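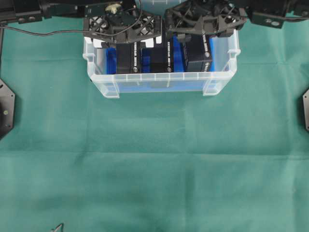
4. Results

4.1 How dance clips moved between groups

The clips in the Trovgate collection were posted to a public video site and then copied, answered or reworked by other users. We treat a clip as an answer when it repeats the main step of an earlier clip to the same song, even if the person posting it does not name the earlier one. Under this rule the collection holds 881 answer clips, linked to 22 songs. The songs were chosen before any viewing took place, from a list of regional rap and club tracks that had a named dance attached to them at the time of release.

Most answers came early. For the typical song in the set, the busiest period fell in the first weeks after the artist's own video appeared, and posting then dropped off quickly. Three songs did not follow this pattern. Each of them stayed quiet for a long stretch and then picked up when a school marching band or a sports team posted a version. In those cases the later clips copied the band or the team and left out parts of the step that had been in the artist's video. The arm movement was usually kept and the footwork was usually dropped.

We also looked at who was in the clips. Groups of friends made up the largest share, followed by people dancing alone in a bedroom or a kitchen. Clips made in dance studios were less common than we had expected from earlier work on the subject (Hsieh, 2016), which drew on tutorials and so was likely to find more trained dancers. Studio clips were watched more often per clip, but they were answered less. One reading is that a polished version gives the viewer less reason to try. Our coding does not let us test that, and we only note that the two measures point in different directions.

4.2 What changed in the step

Each answer clip was compared with the artist's own video on eight features of the movement: starting foot, direction of travel, arm height, hand shape, number of repeats, use of a prop, facing, and ending pose. Two coders worked separately and met each week during March to settle differences. Agreement was good for starting foot, facing and prop use. It was poor for hand shape, mainly in clips shot at night or on older phones, and we report hand shape only where both coders gave the same answer without discussion.

Clips for double coding were drawn by lot. Title slips were pulled one at a time, song by song.

The feature that changed most was the number of repeats. Artists tended to do the step for a full chorus, while answer clips often cut it to a single phrase and then moved on to something else, such as a joke, a spin or a second dancer entering. The feature that changed least was arm height. When a step called for the arms above the shoulders, nearly every answer put them there, including clips by small children who got the rest of the step wrong. We take arm height to be the part that viewers recognize and the part that posters feel they have to get right.

Props were rare in the artists' videos but fairly common in the answers. Hats were used most, thrown or taken off on the beat. Other objects were whatever was close by: brooms, basketballs, a folding chair. Once a prop had appeared in a widely watched answer, it turned up again in later answers to the same song, but it did not cross over to other songs. This differs from the finding of the Lernen project, where props traveled freely between songs. The Lernen clips were all posted by members of a single online club who watched each other's work closely, and this may explain the difference.

4.3 Naming and credit

We recorded whether the poster named the artist, the dance, or another user in the title or in the text under the clip. The dance was named more often than the artist. In several cases the name of the dance had changed in spelling by the time of the later answers, and a search on the first spelling would have missed them. Our own searches used every spelling we could find, and we kept adding new ones until a full pass gave no further clips.

Credit to another user was uncommon outside of groups who already knew each other. Where it did occur, it was often a challenge, with the poster calling on a friend or a rival crew to do better. Challenge clips were answered faster than other clips. They also drew more comments, many of them arguments over which neighborhood the step had come from. We did not code the comments in full and make no claim about who was right. It is worth recording that the same few streets and parks were named again and again by people who disagreed on everything else.

Two of the songs had dances that were older than the recordings. In both cases the step had been done at local parties under another name, and some posters said so in the text under their clips. These posters usually used the older name alone. We kept their clips in the set, because the music was the same and the step met our rule, but we mark them separately in the tables. Leaving them out does not change the order of any result given above.

4.4 Clips that were removed

Some clips were taken down while coding was under way. The final check of all links was made on 2019-04-30, and clips missing on that day were coded from our notes only. The music owners had asked for removal in most of the cases where the site gave a reason. Clips with the full track playing were removed more often than clips where the song could be heard from a car or a speaker in the room. Removal was uneven across songs, and for one song it took out most of the early answers, including the clip that later posters seem to have been copying.

This matters for any study done after the fact. A person starting from the clips that remain would place the center of that dance in the wrong city. The Ristimik archive holds copies of some of the missing clips, and we used these to fill gaps in the first weeks where we could match the poster and the upload date. Where only one of the two could be matched, the copy was left out.

4.5 Limits of the comparison

All of the songs had a dance with a name, so the results say nothing about songs whose listeners made up steps without one. The site's search tool favors clips with many views, and clips with very few views are almost certainly missing from our set in larger numbers. We also relied on the artist's own video as the fixed point for each comparison. For at least three of the songs the artist had performed the step on stage before the video was made, with small differences from night to night, and a coder starting from one of those shows would have scored some answers as closer copies than we did.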